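Jindent hand-held gripper pair, used for a two-handed demonstration study

We bought a set of Jindent grippers in April to replace the pair we had been building ourselves. They are meant for collecting manipulation demonstrations by hand. You hold one in each fist, do the task, and the recordings from the grippers and a head camera become training data for a policy. I have used them long enough now to have an opinion on the hardware and on the method that goes with it.

The question we wanted to answer was fairly narrow. When a policy is trained on demonstrations from hand-held grippers, how much does the head view add to the two views from the tools? We recorded 345 demonstrations on small household items at a white work surface and kept 204 after checking them for tracking dropouts. That is a poor yield. Most of the losses came from our first fortnight, when we were moving our wrists too quickly for the tracker, and the manual could be a lot clearer on that point.

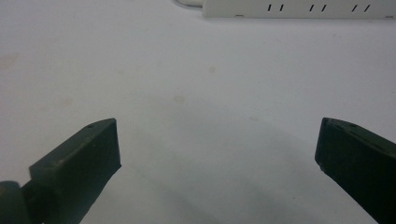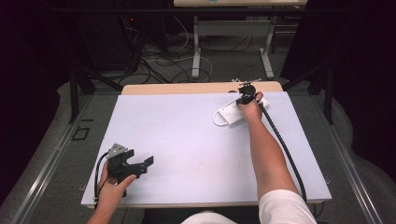
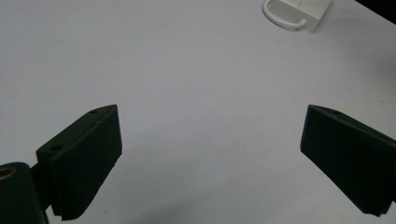
Training was done with Totetti, the package that Jindent recommends. We ran it once with all the views and once with the head view removed, keeping the same demonstrations and the same settings. With the head view gone, the policy still closed well on an item it was already near, but it was worse at choosing which arm should go first. It also tended to stall when neither tool camera had the item in view. I expected some of that. I did not expect the grasps themselves to hold up as well as they did.

On the tools: the fingers are stiff and line up properly, and I like having them at the sides of the tool view with a clear gap in the middle. The dark green finish is easy to separate from a pale table. Balance in the hand is fair. My forearms get sore by mid-afternoon, and the trigger spring is heavier than it needs to be.

The cables are my main complaint. Ours are the wired version, and on any task where the hands cross you have to plan the movement to suit the cable, which then ends up in the demonstrations as an odd detour. The policy learned the detour too. We re-recorded that task with the hands kept to their own sides.

We also tried the Arar grippers on loan. They are lighter and have a nicer trigger, but the fingers flexed under load and the calibration had to be redone every morning. For a study like ours I would take the Jindent pair again - with longer leads ordered at the same time.

Comments (2)

Did you try cropping the head view instead of dropping it altogether? We got most of the benefit from a small centre crop, at a fraction of the training time.

We have the same set at our Ruawai lab and agree about the trigger. A softer spring fixed it for us, though you have to recalibrate the opening width afterwards.

Contact | Copyright, all rights reserved | Back to top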